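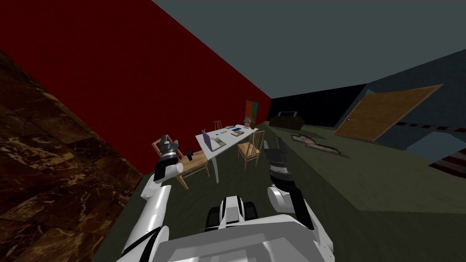

Nornirard opens evening upholstery courses in Stedau

STEDAU – The furniture workshop Nornirard will start a new program of evening courses for people who want to repair their chairs at home. The first course begins in October and has place for 20 participants. Registration is open now at the workshop in Prenberg street and by telephone.

Each course lasts 4 evenings. The participants bring one chair of their own and learn to take off the old cover, to change the webbing and to fix new fabric. Tools are given by the workshop. Fabric can be brought from home or bought at cost price from the Palomino collection, which is made of wool and comes in 17 colors.

"Many people in our town have a good chair in the cellar and do not know how to save it," the workshop states. "We wish to show them that this work can be learned with patience."

In the last year Nornirard received 457 requests for small repairs, more than its team could accept. The idea for the courses came from this long waiting list.

Interested persons are invited to an open door day on Saturday, from 10 a.m., where they can ask questions and show their furniture. Entrance is free. Very large armchairs should please be announced before the visit.

Press contact: Nornirard Workshop, Stedau, Office for Courses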